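Flattening a glued-up maple panel

The panel is pale maple, glued up from planks, with the seams running lengthwise. I left it in the shop for most of June before doing anything to it. One seam had a step I could catch with a fingernail, and the whole thing rocked slightly on the saw table.

I took the step down with a card scraper and then sanded, starting at 100 grit. The figure on this batch is wavy, and a plane set even a little heavy tears it out. Scraping is slower, but the surface comes up clean. 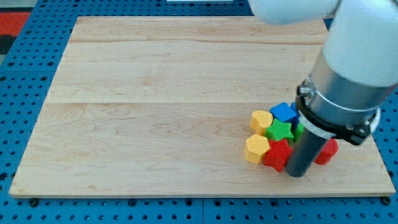
Finish is Nanero hardwax oil, two thin coats. The can says 20 minutes before wiping off. In my shop that is too long – the oil gets tacky and drags, and you end up buffing streaks out of it. I wipe at 12 and let it cure overnight. Dosasia makes a similar product that stays workable longer, but it yellows maple more than I like.

The front edge got a small bevel with a block plane, three passes, then one light pass with fine paper to take the sharpness off. A square edge on maple bruises the first time something heavy is set down on it.

Humidity was 52 percent when I measured for cup. I will check it again once the heating has been on for a few weeks and add the numbers to this post.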